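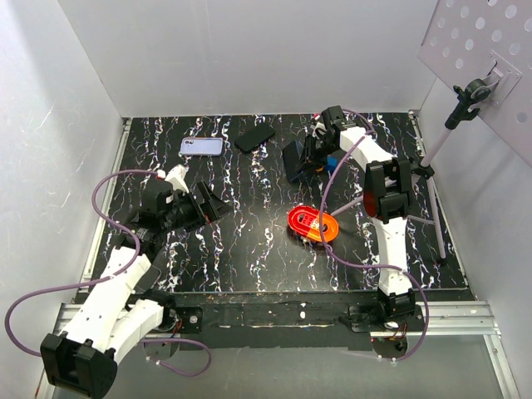

Zwei Arme, zwei Telefone, eine marmorierte Platte: der Arbeitsplatz der Robotik-AG.

Robotik-AG übt das Aufräumen – vorerst am Telefon

Irkbridge, 13. November 2021. Wer Eltern fragt, was ihre Kinder mit dem Telefon machen sollen, hört meistens: weglegen. Die Robotik-AG der Gesamtschule Irkbridge hat daraus ein Schuljahresprojekt gemacht. Zwei Roboterarme sollen lernen, Gegenstände von einer Tischplatte aufzunehmen und an eine vorgegebene Stelle zu legen, und zwar so, dass man sie hinterher noch benutzen kann. Das Projekt heißt Plakier, worüber in der AG zwei Nachmittage lang abgestimmt wurde. Der Vorschlag, der knapp unterlag, eignet sich nicht für den Abdruck.

Die Arme bestehen aus weißen Gliedern, schwarzen Gelenken und einer Menge Kabel in einem Lavendelton, der bei der Bestellung als „grau“ durchging. Jeder trägt vorne einen schwarzen Greifer. Der rechte Arm hat am Greifer eine dunkelblaue Fingerplatte, mit der die Gruppe seit den Herbstferien herumprobiert. Die Meinungen darüber gehen auseinander, und zwar entlang der Frage, wer sie konstruiert hat.

Geübt wird mit dem, was auf den Tisch kommt. Derzeit sind das ein lavendelfarbenes und ein schwarzes Smartphone sowie ein ovales Kunststoffteil in Rotorange mit erhöhtem Rand, das in der AG nur „die Seife“ heißt. Flache Gegenstände gelten unter den Schülerinnen und Schülern als besonders undankbar: Ein Telefon, das mit dem Display nach unten liegt, bietet dem Greifer wenig Angriffsfläche und seinem Besitzer wenig Ruhe. Die AG verwendet nach eigener Auskunft ausschließlich ausgemusterte Geräte. Die Schulleitung hat sich das vorsichtshalber schriftlich geben lassen.

Gesteuert wird bislang von Hand. Eine Gruppe führt die Arme, eine zweite schreibt mit, was schiefging, und die zweite hat deutlich mehr zu tun. Bis zum Halbjahr soll der rechte Arm wenigstens einen Griff ohne menschliche Hilfe beherrschen. Der linke darf sich Zeit lassen. Er war in den ersten Wochen seitenverkehrt verkabelt und fuhr zuverlässig dorthin, wo er nicht hinsollte, was einige in der AG für den bisher stabilsten Programmteil halten.

Im März steht dann der Penrose-Cup an, der regionale Wettbewerb für Schulteams. Vier Gegenstände müssen in sechs Minuten vom Tisch in die Zielzone, gefallene zählen nicht, auch wenn sie in die Zielzone fallen. Dieser Satz wurde nach dem letzten Wettbewerb in die Regeln aufgenommen. Irkbridge will dazu weiter nichts sagen.

Unterstützt wird das Projekt vom örtlichen Betrieb Gellari, der die Aluminiumschienen unter dem Tisch beigesteuert und sich dafür ein Firmenlogo an gut sichtbarer Stelle gewünscht hat. Über die Stelle wird noch verhandelt. Die schwarze Marmorplatte mit den weißen und violetten Adern – streng genommen eine Platte mit Marmormuster – hat die AG selbst ausgesucht. Sie hat sich bewährt, nur an der Vorderkante sieht man ihr den Betrieb inzwischen an. Das Saubermachen des Tisches gehört nicht zum Aufgabenkatalog von Plakier.

Die AG trifft sich wöchentlich nach der sechsten Stunde im Technikraum. Neue Mitglieder ab Klasse 8 sind willkommen, Vorkenntnisse nicht nötig. Eigene Telefone bleiben während der AG in der Tasche.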